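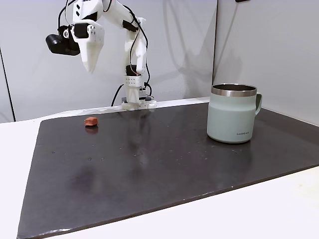

Brandik arm on the bench board, with the green LocknLock mug.

URKINE BENCH PRODUCTS
Minutes of the kit review meeting, June
Room 5, start 2.15 pm

Present: workshop lead (chair), buyer, customer support, web shop, technical writer (minutes)
Apologies: warehouse

1. Minutes of the last meeting

Agreed as correct, with one change. Under item 4, "spare belts" should read "spare horns". The web shop had already put belts on the order sheet and will take them off again.

2. Matters arising

The replacement power supplies have come from Tereck and are on the shelf. Customer support asked for the old ones to be kept apart until the labels have been changed. Workshop to do this.

The returns form still asks for a serial number that the printed arms do not have. Web shop has a new version ready and will send it round before it goes live.

3. Brandik arm kit: whether to stock it

The buyer went through the offer. Brandik supplies the printed parts, servos, cables, control board and clamp in one box. The price to us is £800 a kit on a first order, paid on delivery. There is a separate setup service at £200, in which Tereck builds and calibrates the arm before it goes to the customer. We can list the kit with or without the service.

The workshop lead reported on the build. It took most of a day. The printed parts went together without filing apart from one bracket at the elbow, where the screw holes were tight. The instructions call the same part by two different names on facing pages, and this cost more time than the bracket did. The clamp holds on to the back edge of our board well enough. Its screws are awkward to reach once the base is on, so the clamp should be tightened first. The booklet has it the other way round.

The buyer asked if the clamp would suit customers with thicker benches. The workshop lead had only tried it on our own board and would not want to say. Brandik to be asked for the largest thickness, in writing, so that it can go in the listing.

Cable length was discussed. The thin black cable has enough slack for the arm to reach up and over, but it hangs in loops beside the white links. Customer support thought this would bring in calls about cables catching. The web shop said most kits at this price look the same. It was agreed to ask for clips or a sleeve to be put in the box, and to sell a sleeve ourselves if the answer is no.

The technical writer asked what the arm should be described as in the shop. "Tabletop arm kit" was agreed. The supplier's leaflet says "kitchen assistant" and the meeting did not want to use that wording.

4. Bench exercises

The kit comes with a set of exercise cards. There are cards for picking up a small soft item, moving a mug by its handle, and wiping a surface. The meeting went through them in turn.

Small item card: clear and short. The drawing shows the gripper coming straight down and the text says to come in from the side. Brandik to say which is meant.

Mug card: it asks for "a standard mug", which the workshop lead thought too vague. A mug with a steel rim shines a good deal under the bench lights, and a first-time user may have trouble setting the camera exposure. The card should suggest a plain matt mug to begin with and leave shiny ones for later. It should also say which way the handle is to face at the start.

Wiping card: see item 5.

The board came up under this item too. Ours is dark and takes a reflection. The white parts show up well against it, which is handy for anyone watching, but crumbs and specks show up as well. The buyer has a price from Lazarević for a matt board in the same size. It was thought dear. To be looked at again when we know how many kits we are taking.

5. Water on the bench

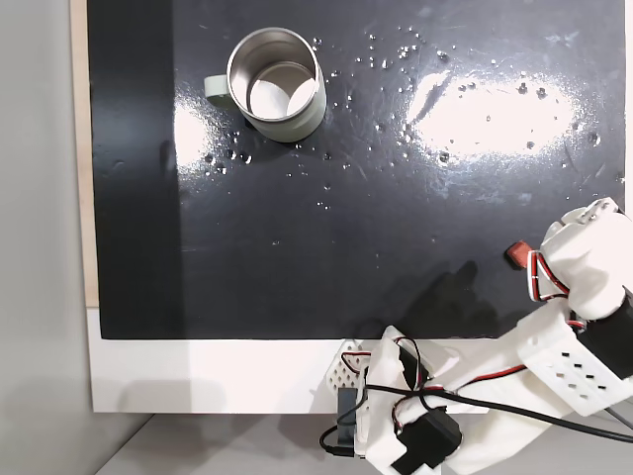
The wiping card is the part of the kit that customer support was least happy with. It tells the user to "wet the surface" and gives no amount, and nothing in the booklet says where water must not go. Droplets on a black board are easy to see and make a good target, and a mug standing among them gives the user something to steer round. Against that, the servos and the red and black wires along the arm are all in the open, and the base is fixed right at the edge of the board. Support would expect a call within a week of the first sale.

The workshop lead suggested that the card should ask for a damp cloth or a few drops put on by hand, on the far side of the board from the base. The power supply should be on the floor or on another table. This was agreed as the wording to send to Brandik. If they will not change the card we will put our own sheet in the box.

Glare was also raised. With a wet gloss surface the overhead light comes back as a white patch, and drops inside the patch are hard to pick out on camera. Users should be told to move the lamp or turn the board. Technical writer to add a line to our sheet.

The buyer asked if water damage would be covered. Brandik's terms leave it out altogether. The web shop wants that stated on the product page, above the button and in ordinary type.

6. Setup service

Tereck quotes five working days from getting the kit to sending it on. Customer support would like that to be a promise, and at present it is an estimate. The buyer will ask.

There was some disagreement about listing the service at all. The workshop lead felt that people who have not built the arm will not be able to mend it, and that the calls will come to us. The web shop pointed out that schools often ask for ready-built. Agreed to list it for a trial period and to keep a note of calls from service customers separately.

Brandik states a servo life of 2,000 hours. No one present could say how that was worked out, and it will not go on our page until we have seen the test. Spare servos to be stocked from the start in any case.

7. Decision

Agreed to take a small first order, subject to answers on the clamp, the water wording and the cable clips. Kit to be listed with the setup service as an option. The matt board is not part of this order.

8. Actions

Buyer: write to Brandik about clamp thickness, clips, the small item card and the servo test. Write to Tereck about turnaround.
Workshop: relabel the old power supplies. Write up the build order, with the clamp first.
Technical writer: draft our own sheet for the wiping card, to include the lamp.
Web shop: draft the listing and the water damage note. Take belts off the order sheet.
Customer support: set up a separate log for service customers.

9. Any other business

The label printer is out of tape again. Warehouse to be asked where the spare rolls went.

Next meeting: same room, at 2.15 pm, once Brandik has replied. The meeting closed at 3.40 pm.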